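October 7, 2023
By Herance

Clearing the table after a meal of things in shells. A thread, because I've been asked how I do it and the answer doesn't fit in one post.

First thing is the tray. I use a big round black one with a raised rim. It was bought for carrying tea and has hardly carried any. Now it lives in the middle of the table whenever there's going to be mess.

Everything goes on the tray before anything goes to the kitchen. Plates, chopsticks, spoons, used tissues. One trip if I can manage it, two if there are glasses.

I used to carry plates out one at a time and leave a line of crumbs across the floor. I'd find them in my socks the next morning. The tray stopped most of that.

Scraps get one plate. If there are four of us eating, three plates get scraped on to the fourth. Use the side of a chopstick to push them over. Fingers are quicker but then you have to wash your hands before you touch anything else. 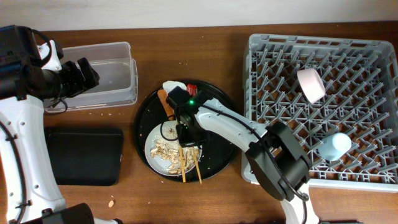
Scraps on the one plate, chopsticks laid across, crumpled tissue or paper at the back.

I know some people think it's rude to leave chopsticks across a plate. At the table, fine, use a rest. Once the eating is over I lay them across the scraps plate so they don't roll about on the tray.

Do watch the ends though. If they stick out past the rim of the tray you'll catch them on the door frame. I have done this in a narrow hallway with a full plate. Pull them back in before you lift.

Same goes for the plate. Mine is a bit too wide to sit flat next to anything else, so one side ends up on the rim. It's all right on the table. Before carrying, I shift it so it's down flat.

Order for emptying, once you're in the kitchen:
Cutlery and chopsticks out first, into the sink.
Tissues and wrappers into the bin.
Scraps last.

The reason scraps go last is that I've thrown away a teaspoon by tipping a plate with everything still on it. It was a Thibodeau one from a set of six, so now it's a set of five and a spare from somewhere else.

Where the scraps go depends on what they are. Nut shells can go in my compost, but slowly. Pistachio shells I put in there in March were still pistachio shells when I turned the heap in the summer. Crush them a bit first if you have the patience.

Seafood shells I don't compost at home. They smell and they bring foxes. Ours go in the council food caddy, wrapped in a sheet of newspaper, and the caddy lid gets locked.

Check your own council's list because they don't all take the same things. The leaflet that came with our caddy was no help with shells at all. I rang up and got a clear answer in two minutes.

Don't put any of it down the sink. I thought small bits would be fine. The plumber had a different view.

Fine crumbs and specks left on the plate: wipe with a tissue that's already been used, then bin it. Saves dirtying a cloth. If there's sauce, let it soak in warm water while you do the rest.

Wooden things don't go in the dishwasher here. Quick wash, quick rinse, stand them up in a jar with the handles down. I had a Zorkon spoon split right up the middle after a winter of dishwasher cycles. Chopsticks go furry at the tips if you leave them in water overnight.

The tray itself gets a wipe with a damp cloth and then a dry one. Black shows every streak and every crumb. It annoyed me to begin with. Now I quite like it, as I can see when it's clean.

Get into the corner where the rim meets the base. Bits of shell lodge in there and you'll hear them rattle next time you pick it up. An old toothbrush does it.

Then the table. Ours is wood, so I brush along the grain with a dry cloth first and catch the crumbs in my hand. Damp cloth second. Doing it wet from the start just pushes the grit around and you end up with fine scratches.

Someone asked where the tray is from. A Skenuveo shop that has since closed, so I can't give you a link. Any round tray with a rim will do. Measure your biggest plate before you buy, which I didn't.

Will do a separate thread on the food caddy and how I keep it from smelling.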